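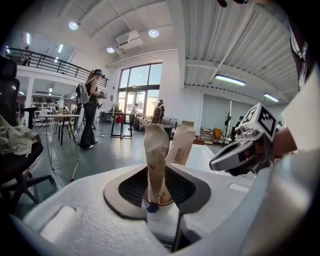 Abbildung 4: Vorführung mit handgeführtem Greifer und Markerwürfel. Im Hintergrund eine weitere Person mit Visier, Rucksackeinheit und eigenem Greifer.

4.2 Aufnahme der Vorführungen von Hand

Die Vorführungen für die beiden Aufgabengruppen wurden in der Halle am Standort Wellanside aufgenommen. Die erste Gruppe, im Folgenden Basura genannt, umfasst das Greifen und Ablegen von leichten Verpackungen aus Papier. Die zweite Gruppe umfasst das Wischen an Waschbecken mit einem Tuch. Beide Gruppen haben gemeinsam, dass der Gegenstand während der Handlung seine Form ändert und dass ein starres Objektmodell daher wenig hilft.

Für jede Vorführung führt die Person die Greifer direkt mit den Händen, ohne dass ein Roboterarm anwesend sein muss. Die Lage der Greifer wird aus den Markern auf den Würfeln geschätzt, die Öffnung der Finger wird im Gerät gemessen. Beide Signale werden mit der Software Puvgate auf eine gemeinsame Zeitachse gebracht. Wir haben uns bewusst für passive Marker entschieden, obwohl sie bei schneller Drehung zeitweise verloren gehen. Eine Lücke von kurzer Dauer wird interpoliert, bei einer längeren Lücke wird die Vorführung verworfen.

An der Aufnahme nahmen sechs Personen teil. Keine von ihnen hatte zuvor mit diesen Greifern gearbeitet. Vor der ersten gültigen Vorführung stand deshalb eine Übungszeit von etwa 15 Minuten, in der die Aufgaben frei probiert werden durften. Die Anweisung war kurz gehalten: das Ziel wurde genannt, der Weg dorthin nicht. Beim Wischen war zum Beispiel nur vorgeschrieben, dass der Rand und die Innenfläche des Beckens zu bearbeiten sind und dass abgestellte Gegenstände auf dem Becken bleiben. 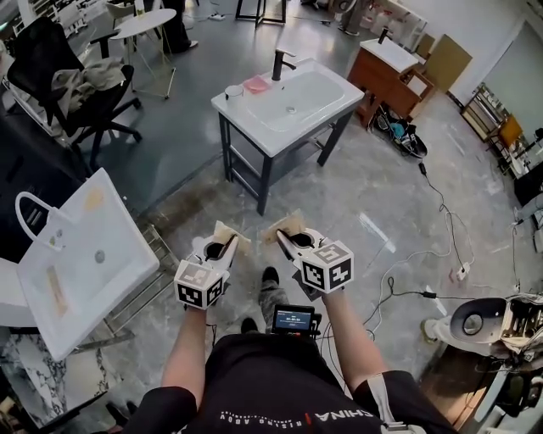 Aus dem Kreis der Teilnehmenden wurde eingewandt, man bewege sich mit zwei Greifern anders als mit bloßen Händen, und nach einer Weile plane man die Bewegung schon vom Werkzeug her. Man drehe etwa den ganzen Oberkörper, wo sonst das Handgelenk genüge. Ob die Daten dann noch zeigen, wie ein Mensch ein Becken putzt, sei fraglich.

Diesen Einwand halten wir für berechtigt, aber für unseren Zweck ist er kein Nachteil. Der Zielroboter Kelmendi trägt Greifer mit derselben Fingergeometrie, und eine Bewegung, die schon vom Werkzeug her geplant wurde, lässt sich leichter übertragen. Schwieriger ist der zweite Punkt. Die Drehung des Oberkörpers hat bei Kelmendi keine Entsprechung, und die Arme müssen sie ausgleichen. In einigen Fällen lag die resultierende Bahn außerhalb des Arbeitsraums. Solche Bahnen wurden nach der Aufnahme durch eine kinematische Prüfung erkannt und aussortiert.

4.3 Vergleich mit der Fernsteuerung

Als Vergleich wurden dieselben Aufgaben auch durch Fernsteuerung vorgeführt. Dabei sieht die steuernde Person das Bild der Kopfkamera und führt die Arme des Roboters über zwei Handgeräte. Der Vorteil liegt darin, dass jede aufgenommene Bewegung auf dem Roboter ausführbar ist - sie wurde ja auf ihm ausgeführt. Dagegen fehlt das Gefühl für die Kraft fast vollständig. Beim Wischen wurde das Tuch oft zu fest auf den Rand gedrückt, oder es berührte die Fläche nur an einer Ecke. Bei der Führung von Hand trat dieser Fehler seltener auf, da die Person den Widerstand des Beckens über den Griff direkt spürt.

Ein weiterer Unterschied betrifft die Zusammenarbeit beider Hände. In der Fernsteuerung wurden die Arme meistens nacheinander bewegt. Von Hand hielten die Teilnehmenden dagegen in jedem Greifer ein Tuch und teilten die Fläche des Beckens zwischen den Seiten auf, ohne dass dies verlangt war.

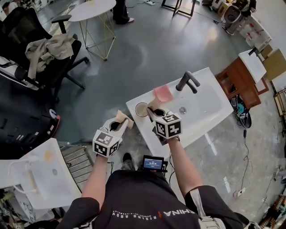

Für das Lernverfahren ist diese Aufteilung nicht nur günstig. Sie wechselt von Person zu Person und manchmal auch innerhalb einer Vorführung, so dass in ähnlichen Situationen verschiedene Handlungen richtig sind. Ein Modell, das den Mittelwert bildet, bewegt dann beide Arme zur Mitte. Wir verwenden aus diesem Grund eine Policy, die mehrere Handlungsfolgen vorschlagen kann und eine davon für die Dauer eines Abschnitts beibehält.

Insgesamt wurden 170 Vorführungen von Hand aufgenommen. Nach der Prüfung auf Markerverlust und Arbeitsraum blieben 141 für das Training. Die Vorführungen durch Fernsteuerung wurden nach denselben Regeln geprüft und getrennt gespeichert. Die Aufteilung in Trainings- und Testdaten erfolgte nach Personen, damit der Stil einer Person nicht in beiden Teilen vorkommt.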